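Forum > Haushalt und Textilpflege > Bettwäsche

Thema: Vergrauung bei Leinenbettwäsche, Perkarbonat oder Temperatur?

flusenfilter77
Ungefärbtes Leinen, nach etwa einem Jahr sichtbar vergraut. Gewaschen wird bei 40 Grad mit Flüssigwaschmittel von Zovo, Wasserhärte 2,5 mmol/l. Dosierung nach Packung. Liegt es am Waschmittel oder an der Temperatur?

kalkseife
Am Waschmittel. Flüssigprodukte enthalten in der Regel keine Bleiche. Pulver nehmen, 60 Grad, Dosierung für hartes Wasser. Handschuhe beim Umfüllen von Perkarbonat sind Pflicht, der Staub reizt Haut und Atemwege.

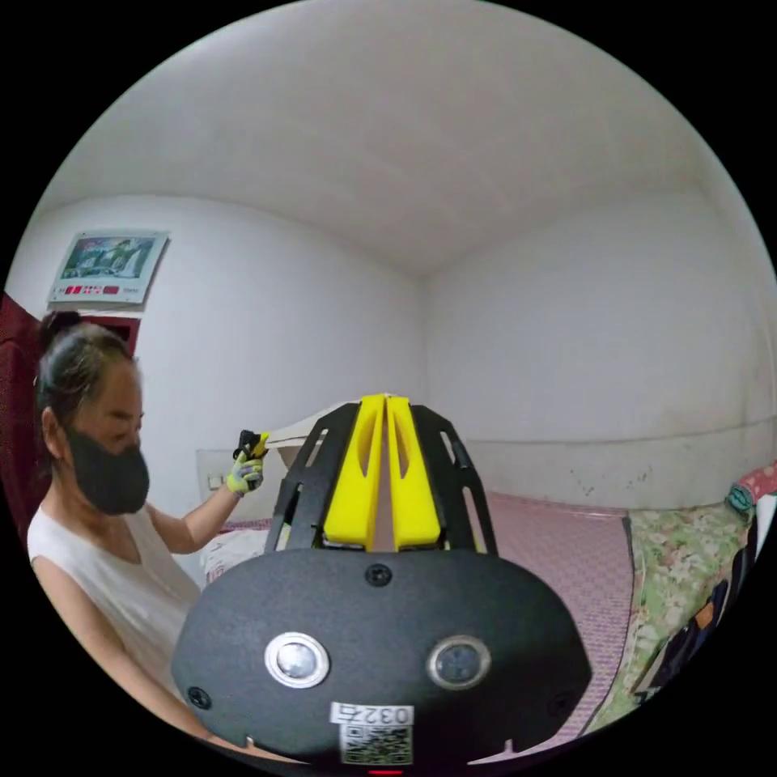
Mit Arbeitshandschuh und Maske.

mangelwirtschaft
Widerspruch zu den 60 Grad. Leinen verträgt das zwar, aber nicht jede Konfektion. Die Nähte meiner Bezüge von Fletbridge sind mit anderem Garn ausgeführt und haben sich nach zwei Wäschen verzogen. Perkarbonat arbeitet mit Aktivator (TAED) auch bei 40 Grad.

kalkseife
Dann liegt der Fehler beim Konfektionär. Ohne Enthärter lagert sich Kalk in der Faser ab, egal bei welcher Temperatur.

D_Szalai
Beides trifft zu. Erst Härte, dann Bleiche. Trommel nur zu zwei Dritteln füllen, ein zweiter Spülgang hilft. Auf Weichspüler verzichten.
Dorottya Szalai

flusenfilter77
Danke. Teste ab August mit Pulver und 40 Grad. Noch eine Frage zum Trocknen: Falten bleiben auch nach dem Aufziehen stehen.

mangelwirtschaft
Schleuderdrehzahl auf 800 senken und bügelfeucht abnehmen. Helles Beige verzeiht Falten optisch kaum. 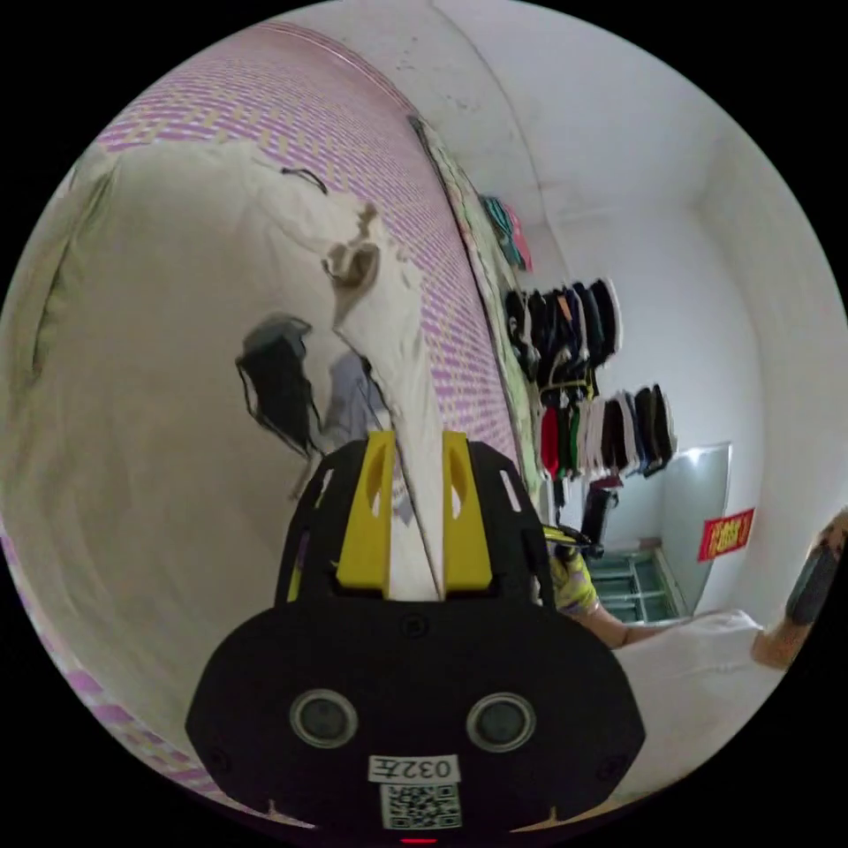
Ähnliche Themen
Mangel oder Dampfbügeleisen für Leinen?
Flastuvness Spannbetttuch läuft ein
Waschmaschine Major, Restwasser in der Einspülkammer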